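Storon Twin Bench Kit: two months in, one bad fault

14 comments | 38 shares

We bought the Storon kit for the back bench of our repair and training shop in October, mostly to teach evening students how two arms can be made to work on one job. You get a pair of arms, a rail, two grippers, the control boards and a software license. I have now used it long enough to say what I think of it, and most of this review is about the wrist fault, as that is what people write to me about.

Setup took two evenings. The rail plate went on without drama and the bolts supplied were the right length. The printed manual covers mounting well and cabling badly. It has one drawing of the cable path along the arm, and the drawing shows the arm straight up, a position you will almost never use. How much slack to leave at the wrist is not mentioned anywhere. I left what looked sensible.

For the first weeks we ran pick and place, then moved on to writing with a marker. Writing is a good test. A block doesn't care if you set it down a little hard, but a marker tip shows every bit of extra force, and so does the board underneath. One arm steadies, the other writes, and the students get to see what happens when the two disagree.

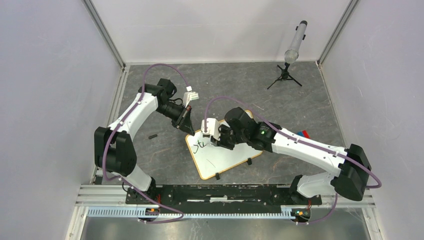 The writing job on our bench, with a purple cable looping up to each arm.

The fault first showed up on a Tuesday evening class. The writing arm was partway through a letter when the wrist stopped answering. The other joints kept going. The marker was pushed into the board, the board slid, and the arm carried on down until I hit the stop. Total damage was one crushed marker tip and a scuffed board. It could have been a student's hand, and I treated it that way from then on.

I cleared the error, homed both arms and ran the same job again. It finished clean. It went on finishing clean until run 23, when the wrist dropped out at nearly the same reach. After that I kept a log. Over 62 runs the wrist was lost four times, always with the arm extended and the wrist turned in. At full reach the cable was pulling on its plug. It never came all the way out, so a quick look afterward showed nothing wrong.

A tight cable is my problem as much as theirs. What the arm does next is theirs. When one joint goes silent the controller logs a warning and lets the remaining joints complete the move. There is a setting called "halt on joint loss" and it ships turned off. It sits on the second page of the safety tab and the manual gives it one sentence. In my view it should be on from the factory and hard to turn off.

I wrote to support. Oda Wikström answered the next morning, asked for the log, and told me to add slack at the wrist, fit a clip behind the plug and turn the setting on. She was polite and the advice was right. She did not say whether the default would change. Lucinda Whitlock, who teaches the other evening group here, asked them the same question later and got the same reply.

With the cables rerouted and the clips fitted I have not seen the fault again. I also tested the halt setting on purpose, by unplugging the wrist during a slow move with nothing under the gripper. Both arms stopped at once. Do this test yourself before you let anyone else near the bench, and do it again after a software update, as mine reset the safety tab to defaults without asking.

Other notes. The grippers are decent, though a round marker will turn in them if you don't wrap it with tape. The control software is plain and quick to learn. Repeat accuracy is good enough for letters you can read from across the room, and no better than that. The fans are louder than I would like in a classroom. The emergency stop in the box has a short lead, so I bought a longer one.

Would I buy it again? Yes for a shop with someone who will check the cables every week. For a school that wants to open the box and hand it to students, no, at least while the halt setting ships off.

Rating: 3 out of 5

Reviewed by Anika Pennington

14 comments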